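The Long Afternoon: In Praise of Having People Over for Not Very Much

My grandmother's town, Brurkmont, had about 700 people in it when I was a child, and I would guess that most of them passed through her living room at some point. They came at four in the afternoon, when the heat had gone out of the day, and they stayed until someone remembered supper. She never called it entertaining. Entertaining was what they did over in Gorkutance, where there were place cards and a hotel.

I have been thinking about those afternoons a great deal this year, mostly because I went such a long time without having anyone in my own house. I kept meaning to! But I had it in my head that a guest meant a dinner, and a dinner meant two days of shopping and a tablecloth, and so February went by, and then spring, and the people I like best in the world lived 20 minutes away and I saw them in parking lots.

What finally changed my mind was finding her old recipe box and realizing how little was in it. There was a card for walnut cake, one for the soup she made when somebody was ill, and a whole stack of cards with nothing on them but names, who liked lemon in their tea and who had to be given the chair with arms. She put out coffee and whatever fruit was in the house. A banana, if you wanted one, and a knife to share.
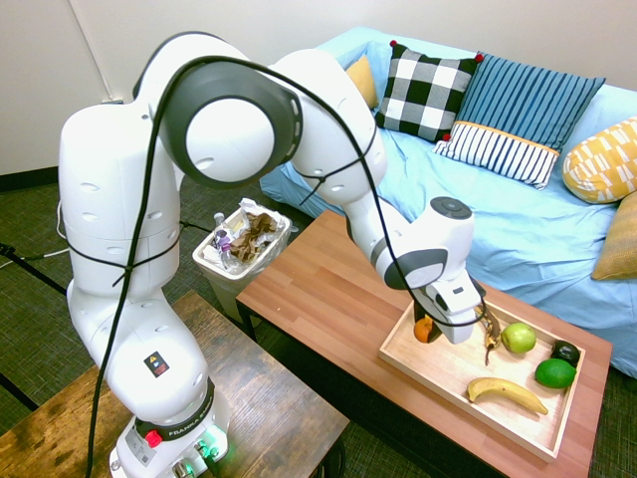 Start with the low table

A dining table asks something of people. You sit up straight, you face each other, and there is a beginning and an end to it. A coffee table lets everybody off the hook (you can lean back, you can put your feet under you, you can say nothing for a while and look out the window). I've moved almost all of my visiting to the couch, and the talk has been better for it, and sillier, and it goes on longer.

I did buy one thing, I'll admit. Bianchini, the little housewares store near me, had serving trays marked down, and I stood there for a good while over one that cost more than I usually spend on lunch for a week. It was worth it. Everything goes out in one trip and comes back in one trip, and between visits it holds the mail.

The food should be the kind that doesn't mind waiting. Fruit is perfect. So are salted nuts, and crackers out of the box, and the plain butter cookies from the Sirnent bakery, which I have been eating for most of my life and still can't stop at two. If you must bake, bake something the day before, so you aren't in the kitchen with the door shut when the first person rings the bell.

As for the couch itself, please leave it alone. A slipcover with wrinkles in it tells your friends they can sit down. I used to spend half an hour smoothing and tucking, and then I'd watch people perch on the edge like birds, afraid to undo my work.

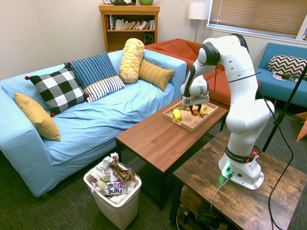 One reader wrote to me that she had started keeping an open afternoon once a month, no invitations and no menu, and that for the first two months only her neighbor came. By the fourth she was borrowing chairs. She still worries every time that it will be quiet, she told me, and she has learned to put the kettle on anyway.

I know that worry. Mine usually comes at a quarter to four, when the cups are out and the street is empty, and I start wondering whether I should have made the walnut cake after all.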